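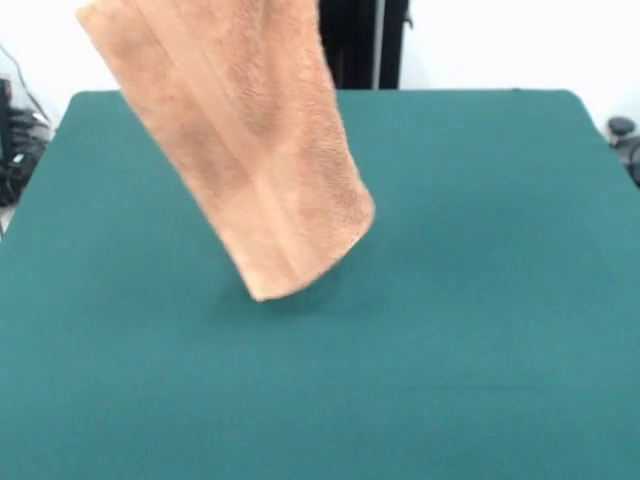

Peach terry, folded lengthwise, over the green cloth.

Jan 24, 2023. Dye bench, Trosby batch

OK so the madder is finally behaving! Monique (Besnard, for whoever reads this later) was right that I'd been letting the pot get too hot. I kept it lower today, left it alone while I ate lunch, and got a proper warm coral on the cotton swatches instead of that sad brick brown from the Eze recipe.

What went in: 20 g ground root, 800 ml tap water, pinch of chalk. Two swatches, both alum mordanted, both from the Korko roll. I meant to do a third with no mordant and forgot, so that's tomorrow.

One swatch has a pale streak down the middle. I think I folded it going in and didn't stir enough (my fault, I was on the phone). Going to re-dip it and see if it evens out, and if not it can be the wash test.

The Fuvton scale is drifting again, by the way. It read 2 g with nothing on the pan, so please zero it before you weigh anything small! I've ordered batteries.

Still to do: rinse the big pot, label the jars on the top shelf, ask Monique if she wants the leftover bath for her wool. It's got plenty of color left in it and I'd hate to pour it out.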